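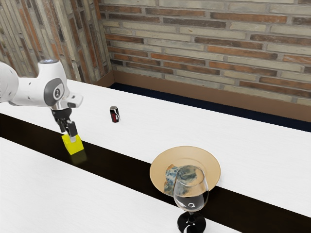
Do I need to own the real arm before I start building the cell around it?
You can start without it, as long as you have a decent model of the arm and you measure the bench it's going to live on.

That was pretty much what Yvette asked last week, and I typed the short answer on my phone and then felt bad about it, so now you all get the long one. Sorry in advance, it's a long one!

> From: Yvette MacPherson
> To: Skukent list
>
> Hi all, I've been reading along since February and finally have a corner of the garage cleared out. Plan is a small pick and place cell on a bench, table height, arm mounted at one end. I don't have the arm yet (saving up, it'll be a used one) and my husband thinks I should wait until it's here before I build anything. I'd like to get going on the bench and the software now. Two things I'm stuck on. How do you decide where to bolt the base down if you can't move the thing around and see? And does practicing in the simulator teach you anything useful, or do you end up redoing all of it on the real one?
>
> Also Ravindran mentioned a gripper mount called a Sawatzky plate and I can't find it anywhere. Is it something I can buy?
>
> Thanks, Yvette

OK so, base position first. I did mine completely in the sim and moved it maybe a dozen times before I drilled a hole in anything. What I do is put the bench top in at its real size, stick the arm on, and then drop a cube in every spot I care about and see whether the arm can get down to it with the fingers pointing straight down. Straight down is the part that gets you. An arm will happily reach a far corner with the wrist tipped over at some silly angle, and then you ask for a vertical grasp and the planner just quits. My first layout had the base way too close to the work and I lost a big strip right in front of it. Pulling it back 200 mm fixed that, and I gave up a little at the far end that I never used anyway.

Check the base rotation while you're in there too. I've limited mine to 270 degrees in software so it can't swing around and wrap the cable on itself (ask me how I learned about that one... or ask Karine, she was holding the flashlight).

Now the sim question. My scene is a long white table with a glossy black strip running across it, two brick walls behind, and my usual clutter: a soda can, a tan plate with a crumpled cloth on it, a wine glass. The target is a bright yellow cube. I started with only the cube and a bare table and got really cocky, because of course it picked up the cube, there was nothing else there! As soon as I added the clutter my approach paths turned out to be terrible. The glass is the one I'd tell you to put in early. It's tall and skinny and see-through, so it bothers the planner and the camera side for two totally different reasons. I also like having something shiny on the table since you get a bit of reflection under the cube, and my color threshold used to count that as more cube. I would never have thought to look for it on a plain gray table.

What carried over to the real bench: the layout, the joint limits, the order of moves, and the whole state machine (go above, go down, close, lift, check). What didn't carry over was anything to do with squeezing. Friction in the sim is a number I made up. I had to redo finger force from scratch, and I added a 2 second pause after closing that the sim never needed. I've gotten it down a lot from there but start slow.

Lighting didn't carry over either. Tsz-kin has a script called Fingate that randomizes the lights and the wall textures between runs, and he's fine with people copying it. I run batches of 20 with it before I believe any change I made to the vision code. It's slow on my laptop so I start it and go make dinner.

The Sawatzky plate, no, you can't buy it, sorry! It's a flat adapter that Ravindran drew up for the shop and the name stuck. The drawing is in the Furusura folder on the list archive, second page, and Mackenzie has cut a few from scrap aluminum. Write to her off list. Please measure your wrist flange before you ask for one, used arms don't always have the bolt pattern the seller says.

One thing I'd do differently on the bench itself: build it heavier than you think. Mine wobbled when the arm stopped short, and I spent two evenings chasing what I thought was a calibration problem. Cross bracing on the back legs took care of it.

Yvette, if you send me the length and depth of your bench top I can drop it into my scene and send you back the file, it's maybe ten minutes of work. Same goes for anyone else who's at the cardboard and masking tape stage.

Karine, you still have my hex keys.

Tsz-kin, is the newer Fingate okay with more than one camera, or should I stay on the old one for now?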